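Progress report to the Solheim Fund
Home Skills Room, Andotton
4 March 2019

We are so glad to be writing with good news! The room is open, the tables are in, and people are using it far more than we had hoped when we sent you the application. More than 70 people have come through so far, most of them adults setting up a home of their own for the first time, and 20 of them have finished the full course in laundry, folding and everyday storage.

The biggest change since our last report is how we set up the tables. Malsha Herath had been asking for softer work surfaces from the start, and with the money left in the equipment line we bought padded mats and woven baskets. Each person gets a clear table with a mat and a basket on it, and everything else stays on the shelves until it is needed. Sessions start faster now – Malsha thinks we gain a good part of the first half hour – and the folding practice has become the part people ask to repeat.

Spending is on track. The mats and baskets together came to $235, a little under what we had set aside. We have 2 tables still waiting for new feet, and Wayne Marchand will see to those before the next group starts.

Urmila Sisodia has rewritten the handouts in larger type with much shorter steps, and she is now working on a set for kitchen linens. We would love to try those out before the end of March. We also want to add an evening session, as several people on the waiting list work days. Ravinder Turcotte is looking into the room hours and will send you the cost once he has it.

Thank you again for backing this. Come and see us any time – we would be happy to find you a seat at a table.

Normand Dufour
Project lead
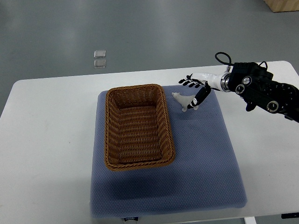 A table with its mat and woven basket.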